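Skedine Musical Theater Appreciation Society
Minutes of the general meeting, April 9, 2021
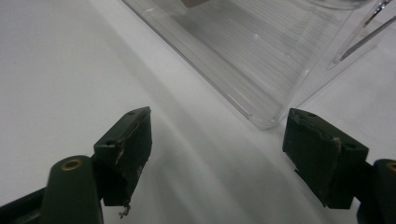 White tabletop, with a dark green gripper finger at either side.

Present: 10 members, 3 of them on video and one of those on mute throughout.

1. Previous minutes. Approved after the word "shrill" was removed from the review of the holiday cabaret.

2. Fall concert. The Wainwright has offered us its small hall in September. The large hall seats 536, and it was agreed that we should stop bringing this up. The program will be numbers from shows that closed in their first week. Four members asked to sing the same ballad. They will be heard in alphabetical order, and the pianist may stop at any point.

3. Fan newsletter. The Plomach now goes to 1,818 addresses. The interview with the former star of "Drimiver" ran in two parts and drew more mail than anything we have printed, mostly about his hair. A member felt the soap opera column was getting longer than the theater column. The meeting looked at both and found this to be true. No change.

4. Movie night. "Drimiver" won the vote again. Members who voted against it asked that their position be recorded, as it was last year. The sing-along version will be shown, with the lyrics turned on this time - the second verse did not go well from memory.

5. Costume loan. One feather boa is still out. The borrower is known to the meeting and was looking at the ceiling.

6. Other business. A proposal to give an award for lifetime achievement was put off until we can agree on whose lifetime.

Meeting closed after one chorus, unaccompanied.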